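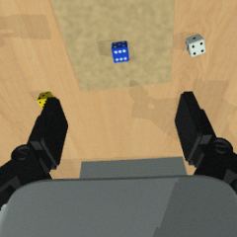 flurkalar-drill-scores

Score sheets from the Flurkalar cadet drill meet, typed up into one table. Youth cadet squads, ages 12 to 18, judged on the floor by visiting officers. If you want the rules of the meet, they're in rules.txt, same folder. Not repeating them here.

Status: usable. Not finished. Inspection comments still missing for some squads, see Gaps.

What's in it

scores.csv, the main file, 1,000 rows, one row per judge per squad per event
squads.csv, 119 squads, with home town and size band
events.csv, the 6 events and their max points
comments.csv, free text from the judges, where we could read it
rules.txt, as handed out at the meet

Everything is UTF-8, comma separated, header row on top. Open it in a spreadsheet if you like, but set squad_id to text first or the leading zeros go. Lost a whole evening to that one.

Columns in scores.csv

squad_id: text, matches squads.csv
event: short code, matches events.csv
judge: letter only, no names, see Privacy
points: whole number
penalty: whole number, already positive, subtract it yourself
late: y or n, squad reported late to the line
sheet: number stamped on the paper sheet

Final score is points minus penalty. We did NOT store the final score. The sheets have a box for it and the arithmetic in the box is wrong often enough that it wasn't worth keeping.

Where it came from

Paper sheets, filled in by hand at the side of the drill floor. Scanned afterward on a Brultidora flatbed, typed in by hand, then checked by a second typist against the scan. Where the two disagreed we went back to the paper. Leokadia Czerwiński did most of the second pass and settled the disputed sevens and ones. Scans are not in this repo. Too big, and they have signatures on them.

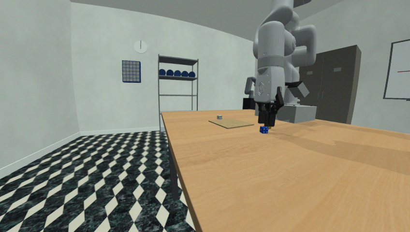
673 words

Size bands

Small, medium, large. Set by the meet office from the roster turned in at sign-up, not from who showed up on the floor. So a large squad may have marched small. The floor count was never written down and we can't recover it. Please don't use size band to say anything about turnout.

The Zieliński Cup goes to the top large squad only. Squads that were up for it have cup = y in squads.csv. Regional inspection is a separate thing and happens at the squad's own hall, so those marks are not part of this data. People keep asking.

Gaps and known problems

Comments missing for most of the color guard event. Judge C wrote in pencil and the scans came out blank.

Two squads share a town and nearly the same name. They are seperate squads. Go by squad_id.

Sunday rerun: one event was rerun after the floor flooded at one end. Only the rerun scores are kept. The sheet numbers jump there, thats why.

Penalty is blank in a handful of rows. Blank means the judge left it blank. It does not mean zero. Drop them or ask.

Privacy

No cadet names, no birth dates, no photos of cadets. Judges are letters. Comments were read through and any name swapped for [cadet] or [staff]. If we missed one, open an issue with the row number only, don't paste the text.

Good for

Comparing judges. Seeing which events split the squads and which don't. Practice data for a stats class, somebody already used it that way and it held up fine.

Not good for

Ranking squads across years. One meet, one floor, different weather from the next one. Also not for picking on individual squads, they're kids.

License

Free to use and share, give credit to the Flurkalar meet. Hosting paid for by Solteck through December, after that the link may move.

Changes

Latest: fixed event codes that had a trailing space. Added late column.
Before that: dropped duplicate sheets.
To do: comments for inspection, a proper changelog, a script to check penalties against rules.txt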